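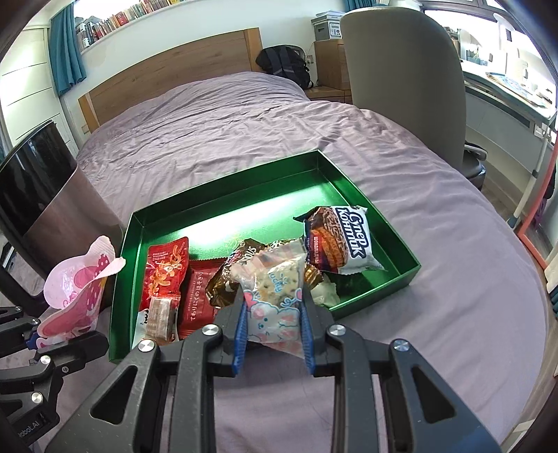
Katona open afternoon: household chores by gripper

I went to the Katona site in Umcombe on 7 Jan 2025 to see how far the household work has come. The program listed three chores: sorting packaged snacks into a box, folding hand towels, and loading a cutlery tray. I spent most of my time on the first.

Packaged food is a poor object for a gripper. A wafer bar is stiff and fails by cracking. A pillow bag is mostly air and moves when the fingers close. Foil reflects the lamp, clear film barely registers, and the outline of a crumpled wrapper changes each time it is handled. A person sorts all of these without looking twice.

Andor Fodor ran the hand-guided part. An operator holds the gripper and does the chore at normal speed, and the recording is used to train the arm. Visitors could try it. I found the two-finger grip easy on upright bags and awkward on anything lying flat against a wall of the box, where there is no room for the second finger. Fodor's advice was to tip the flat item up with one fingertip first. It took me several tries.

The arm itself is a Gidero on a fixed stand. Etelka Dudás set it a run of 18 packets, mixed sizes, to be moved from a tabletop into a metal box. It placed 13. Of the 5 it missed, three were dropped on the way, one was pushed off the table, and one was a thin bar that it tried to pick up by the end seal until the run was stopped. Nothing was crushed, which I had expected to see. Dudás said grip force has been the easier half of the problem and that choosing where to grip still takes most of her week.

Soft surfaces remain difficult. On a table the height of every object is known in advance. On a bed the cover sinks and wrinkles, and the box tilts when something is pressed into it. Ottó Tóth showed me the log for the same task done on a quilt, and the success rate was clearly lower. He did not want the number quoted before the February runs.

Towel folding worked on flat, dry towels laid out by hand. The cutlery station was down with a cable fault.

The training set for the snack task stood at 2220 demonstrations on the day. Valter Løken thinks variety in rooms and lighting matters more now than the total, and I agree from what I saw.

My view is that the arm can do this chore on a bench with someone standing by. I would not leave it alone in a bedroom yet. The next open afternoon is at the Sodus site, and the cutlery station should be running there.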